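4.2 How the plea files were read

I should say up front that I came to this part of the project expecting it to be quick. Lellby county had handed over 2,753 case files, all of them armed robbery or aggravated assault, and I figured the sentencing sheets would tell me most of what I wanted to know. They didn't! A sheet gives you the charge, the plea and the number of months, and then it stops. If a judge in Lellby gave probation where a judge in Jurnon gave prison time, the reason (when there was one) was usually buried in the hearing transcript.

So I went back and read transcripts, which took most of April. I had hoped for 3,000 files across both counties, but a good many of the Jurnon ones were sealed, and I left those out completely -- guessing at a sealed file seemed worse than having a smaller pile. I also dropped any case where a federal charge came later for the same robbery, because the state judge couldn't have known about it at sentencing. Those get their own treatment in Section 5.

The coding sheet is the one from the Kocabaş study, with 2 changes. I split "cooperated with police" into before and after the plea, and I added a box for whether the victim spoke in court.

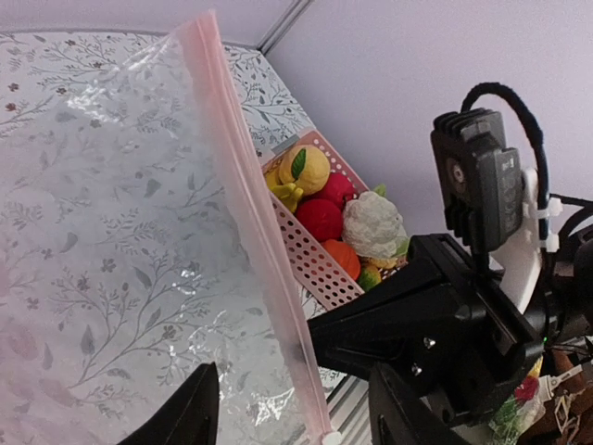
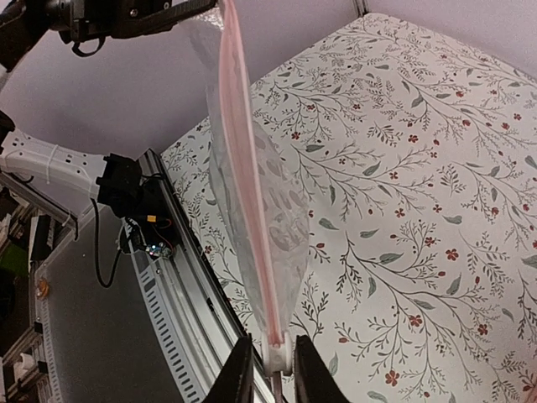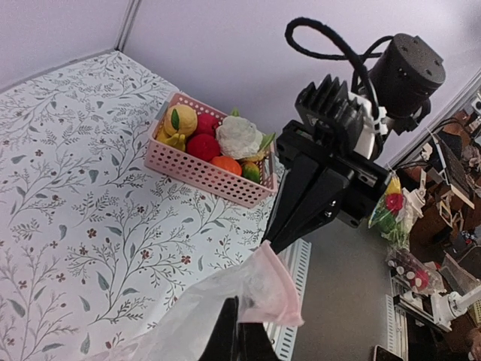
Figure 3. Clear bag with pink zipper seal (first and second panels); pink basket with toy produce (third panel).

The victim box turned out to matter more than I'd expected. In Lellby, when a victim spoke, the judge nearly always mentioned it while passing sentence, even if the term itself stayed inside the plea deal. Jurnon judges hardly ever did that, and I still can't say why. It may just be a local habit, or it may be that the Fundel reporting service trims the judge's remarks when it types up a hearing. I've asked for the audio on a handful of them and will add a note once I've listened.

Last updated: 01/04/2018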